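Lustusness Help Board > Desktops and Workstations > Cases and Cooling

Processor out of an old workstation, and what is the ribbed silver panel for?
Posted by solderandsoup, July 16, 2020
Viewed 1240 times

Hi all! I've been given an old workstation that spent its life at my cousin's office (a place called Rezaei, they do floor plans for restaurants), and I'm going through it before I decide whether it becomes my main computer or a very heavy footrest. I've built a couple of ordinary desktops before, so I'm fine with screwdrivers and I know which end of a memory stick goes down, but I've never had a Xeon in my hands and I've never had a case like this one.

So there's a big silver panel inside, aluminum I think, with ribs running across it and thin dark grooves in between. A rail goes up the left side of it. And then there's a gray plastic bracket against the panel, with square openings along the top and some slots and a raised pad, and I can't for the life of me work out what it belongs to. I went looking for a manual and came up with nothing. The case has a Julham sticker on the bottom, and the only thing I could find under that name was a page of office chairs.

What I'd like to know:

Is the ribbed panel a heatsink? Like, is it doing something for the processor, and do I need to keep it clear?

Can I unscrew the gray bracket and leave it off? It looks like something used to clip onto it.

And the processor. It's one of the E5 v3 Xeons, the print says E5-1630V3 or something very close to it (my eyes are not what they were and the letters are tiny). Is it worth cleaning up and putting back, or should I be looking for a newer one that fits the same board? I mostly do photo editing, a lot of browser tabs, and a sewing pattern program that eats memory like popcorn.

I don't want to spend much. Thanks in advance!

papertraytom

It's old, get a new computer. The power bill on those things is crazy.

2 people found this helpful

quietfanplease

Don't toss it yet! I ran a v3 Xeon tower for years as my only machine and I still have it under the desk for scanning and backups. For photos and tabs it's fine, and the sewing program will probably be happier with more memory than with a different chip. See what you have installed first and go from there.

On the panel: I'd be very surprised if it's a heatsink for the processor. The processor's cooler sits right on top of the processor, clamped down, with a fan on it or blowing through it. A panel that's away from the socket with nothing metal joining the two can't be doing much for the chip. Some cases have slotted or ribbed metal so air can get through, and some have it because sheet metal bends less with ribs in it, and some have it because somebody in the design office liked how it looked. Shine a flashlight into one of those grooves. If light comes out on the other side, it's a vent and you want air to be able to move there, so no cardboard, no foam, no cable bundle stuffed against it. If it's solid, relax.

On the gray bracket, my guess is a mount for something that somebody took out before you got it. Drive tray, fan shroud, card support – I can't tell from words. I'd leave it on until everything else is back together, then see whether anything rattles or looks like it's hanging in space. If you do take it off, put the screws in a little bag with a label and tape the bag inside the case. I have a jar of 181 screws (yes I counted them one very slow January) and I couldn't tell you where a single one came from.

For the chip itself:

Hold it by the edges. Keep your fingers off the gold contacts on the underside.

Clean the metal top with isopropyl alcohol and a lint-free cloth or a coffee filter. Wipe until the cloth comes away clean. Don't scrape at it with anything metal. The printing on top is etched in and won't wipe off, so don't worry about that part.

The pins are in the socket on the board, and those are the fragile bit. Never touch them, never wipe them, and cover the socket whenever the chip is out. If you don't have the plastic cover, a clean piece of stiff card laid over the closed lever frame will do for an evening.

When it goes back in, match the little triangle on the chip's corner to the one on the socket and the notches on the sides. It should drop in flat under its own weight. If you feel like pushing, stop and look again.

Then fresh paste, a small blob in the middle, and tighten the cooler screws a few turns each in a cross pattern.

As for a newer chip, be careful. Even when the socket matches, the board needs a BIOS that knows the processor, and plenty of workstation boards never got one. I'd put yours back and use it.

7 people found this helpful

solderandsoup (original poster)

Oh, this is so helpful, thank you! I did the coffee filter thing and it worked a treat. I went ahead and got some pictures too, the bracket against the ribbed panel both times, with the processor in both and more of the left side in the second.
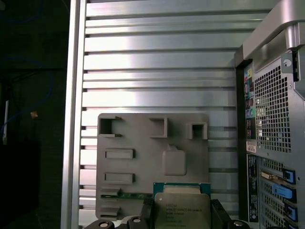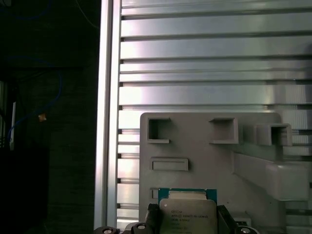

So I'm going to take the advice and leave the bracket alone for now. I did go on a little hunt for a socket cover and found one in a drawer from my last build, different brand and everything, and it doesn't fit, so it's the piece of card for me. The card came off a box of Famex tea bags. I'm sure the engineers would weep.

Flashlight test is for tonight when the room's darker. My next worry is the paste. I have a tube that's been in the same drawer for over 7 years, and when I squeezed a bit out on a saucer it came out kind of runny first and then lumpy. Is that the kind of thing you can stir, or should I just buy a new one? They're cheap, I know, but the store is a drive and I'm impatient.

quietfanplease

Buy a new one! Runny then lumpy means it has separated, and I've never had any luck mixing it back. It'd probably work for a while and then you'd be taking the cooler off again in a few months wondering why the fan is so loud.

While you're waiting on the paste, blow the dust out of the power supply (unplugged, and hold the fan still with a finger or a pencil so it doesn't spin up). Check the little coin battery on the board too. If the clock was wrong the first time you turned it on, put a fresh one in while you have the side off.

And tell us how much memory is in there, there's a sticker on each stick. If the sticks say registered or ECC on them, don't mix them with regular desktop memory, the machine most likely won't start at all. Used server sticks are pretty cheap, but check what your board takes before you order any.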